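Section 6. Descaling the Ranodo countertop kettle

Descale the kettle when a white or tan layer shows on the heating plate, or when the descale light stays on after boiling. In hard water areas this can be once a month. Use Prurico descaling powder or plain white vinegar. Do not use both in the same cycle.

**Caution:** Unplug the base and let the kettle cool fully before you start. Never put the kettle or its base in water.

### 6.1 Prepare the solution

1. Empty the kettle and take out the spout filter. Press the tab down and pull the filter toward you.
2. Pour in 1000 ml of cold tap water.
3. Add one packet of powder and stir with a plastic spoon until no grains are left.
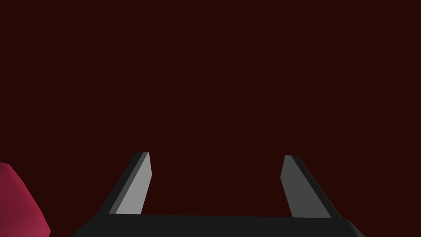
4. Close the lid until it clicks. The kettle will not switch on with the lid open.
5. Place the kettle on its base, plug in the base and set the dial to 60 °C.

**Note:** If you use vinegar, replace half the water with vinegar and skip the packet. Do not heat vinegar in the kettle. Leave it to stand cold overnight, then go to 6.2.

### 6.2 Soak and rinse

1. When the kettle switches off, leave the solution in it for 12 minutes. Keep the lid closed.
2. Unplug the base and pour the solution down the sink. Run the cold tap while you pour.
3. Fill the kettle to the MAX line with fresh water, boil it and pour it away. Do this twice.
4. Check the heating plate. If scale is still there, repeat from 6.1 with a new packet.

**Caution:** Do not scrape the plate with a knife or steel wool. Scratches collect scale faster and are not covered by the warranty.

### 6.3 Clean the spout filter

Put the filter in a small bowl and cover it with warm water and a spoonful of vinegar. Leave it for an hour. Brush the mesh gently with an old soft toothbrush, working from the inside out. 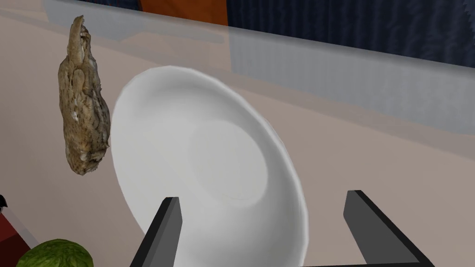 Rinse the filter under the tap and hold it up to the light. Replace it if the mesh is torn or the frame is bent. Spare filters are sold in pairs.

To refit the filter, slide the lower edge into the slot first and press the top until the tab catches.

### 6.4 Reset the descale light

1. Put the empty kettle on the base and plug in the base.
2. Hold the power button for six seconds. The light blinks and goes out.

If the light comes back on after the next boil, see section 9, Troubleshooting.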